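# Kalberg Crater

**Kalberg** is a lunar impact crater on the near side of the Moon, lying in the southern highlands a good distance from any of the large dark plains. It is a worn and rather modest crater as these things go, and a casual observer sweeping the southern half of the Moon with a small telescope may well pass over it several times without noticing. Those who do stop to look, though, tend to come back, for Kalberg is one of those places where a slow change in the light can make a quiet patch of ground look like an entirely different landscape from one evening to the next.

The crater is best known among amateur observers for the thin line of light that falls across its floor shortly after local sunrise, called the Kalberg Ray. It is also the largest member of a loose grouping of craters which includes Plutar, to the north, and the much smaller and sharper Varkon, which sits on Kalberg's eastern rim.

## Setting

The highlands around Kalberg are among the older parts of the lunar surface, and they look it. Craters overlap craters, and many of the bigger ones have been so battered by later impacts that only part of the original wall can still be traced. Kalberg has held together better than most of its neighbors. Its rim is nearly complete, with a single wide gap on the western side, and its floor is fairly level apart from a low swell near the center which may be what is left of a central peak.

To the north lies Plutar, an older and shallower formation whose southern wall was partly buried when Kalberg was formed. The blanket of broken rock thrown out by the Kalberg impact can be followed well across Plutar's floor, where it shows up as a gently rumpled surface under a low Sun. This is how the order of the two craters was worked out: material from Kalberg lies on top of Plutar, so Plutar must have been there first.

Varkon is the youngest of the three by a wide margin. It is bowl-shaped, with a crisp edge and a bright inner wall, and at full Moon — when Kalberg and Plutar fade into the general glare — it is often the only one of the group that can be picked out at all. Many observers find Varkon first and then wait for the shadows to come back before looking for the rest.

## The Kalberg Ray

A light ray of this kind should not be confused with the bright streaks that fan out from young craters such as Tycho. Those streaks are made of material lying on the surface, and they are there whether or not anyone happens to be looking at the right time. The Kalberg Ray is only sunlight. As the Sun rises over the crater, the tall eastern rim keeps the floor in deep shadow, but a notch cut into the rim just south of Varkon lets a narrow beam slip through ahead of the rest. For a short while the floor is black from wall to wall except for one thin, bright wedge stretched across it.

The whole event takes 4 hours from the first spark on the central swell to the moment when the remaining shadow breaks up. The change is slow enough that it can't really be seen happening at the eyepiece, but anyone who makes a sketch, goes indoors for a cup of something warm, and then comes back to make another will find that the two don't match. In the early part the ray is little more than a scratch. Later it widens toward the west and begins to fray along its northern side, where the beam catches the tops of a few low hills.

Timing depends on the angle of the Sun as seen from the crater, and this isn't quite the same from one month to the next. The Moon rocks slightly as it goes around the Earth, a motion known as libration, and although this mostly affects our view of the crater and hardly changes the sunlight itself, it does alter how squarely the floor is presented to us. In a favorable month the ray appears long and clean. In a poor one it is squeezed by perspective, and a beginner may need some patience to be sure of having seen it.

## Observing

Kalberg can be seen with a telescope of fairly small aperture, and no filter is needed, although some people find the Moon uncomfortably bright and like to use one anyway. Steady air matters far more than a large mirror. On a night when the stars are twinkling hard, the floor of the crater will swim about as though it were at the bottom of a stream, and it's usually better to try again another time than to push up the magnification and hope.
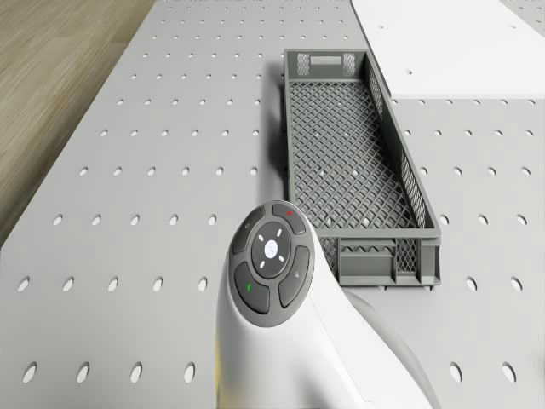
*A perforated tabletop with a white panel resting on it, shown beside a wooden floor in a computer rendering.*

The usual way of finding the crater is to begin at the boundary between the lit and unlit parts of the Moon, called the terminator, a little after first quarter. Working slowly south through the crowded highlands, the observer looks for the bright bead of Varkon standing against a dark hollow. If the hollow is completely black, the Sun has not yet cleared the notch, and it is worth waiting. If it is gray all the way across, the ray is over for the month and the best that can be done is to enjoy the shadows of the western gap, which are handsome enough in their own way.

Drawing the crater is an old and pleasant habit among lunar observers and is still encouraged, even now that a modest camera will gather more detail in a few seconds than a pencil can in an hour. A drawing asks the observer to decide what is really there. Sketches of Kalberg made on the same evening by different people often disagree about the small hills on the northern side of the floor, and comparing them is a good lesson in how much the eye fills in for itself.

A useful record of the ray gives the time of each drawing or exposure, the size of the telescope, the magnification, and a few words on the steadiness of the air. Times are best given in Universal Time so that reports from different countries can be laid side by side without a lot of adding and subtracting.

## The Þrastardóttir Catalog

Kalberg appears as entry 11 in the Þrastardóttir Catalog, a reference list of lunar sunrise and sunset effects used by many amateur groups. The catalog gathers together places where light and shadow briefly form some recognizable shape, such as a letter, a cross, a bridge, or in this case a beam. Each entry gives the position of the feature, the height of the Sun at which the effect begins, and a short note on what to expect.

By the most recent edition, the catalog's archive held 2,510 dated observations, a large share of them of the better-known letters and crosses. Kalberg is not among the most often reported features, partly because the window is short and partly because the ray comes at an awkward point in the month, when many observers are drawn off to grander sights along the terminator. Reports tend to bunch up in May, a month when northern evenings are mild and people are happy to stay outside.

The catalog grades its entries by how hard they are to see, on a scale where 1 is plain in any telescope and 5 calls for very good conditions. Kalberg is graded 4. Some users have found this a touch severe, and it is fair to say that the ray itself is easy enough once the right evening has been chosen. It is the choosing that makes it difficult.

## Similar features

Light rays occur in many craters besides Kalberg. All that is needed is a fairly flat floor, a high wall on the side facing the Sun, and a gap in that wall low enough to let the light in early. The same thing can happen in reverse at sunset, with a beam entering from the west. Kalberg's own western gap is too broad for this, and the evening light simply floods in across the whole width of the floor, so there is no sunset ray to match the morning one.

Plutar has occasionally been reported to show a faint beam of its own, but its walls are low and broken, and what observers have seen may be a stretch of lit ridge lying between two patches of shadow. The catalog lists it as unconfirmed.

## See also

- Lunar libration
- Terminator (astronomy)
- Impact crater
- Selenography

*Article last revised 5 December 2024.*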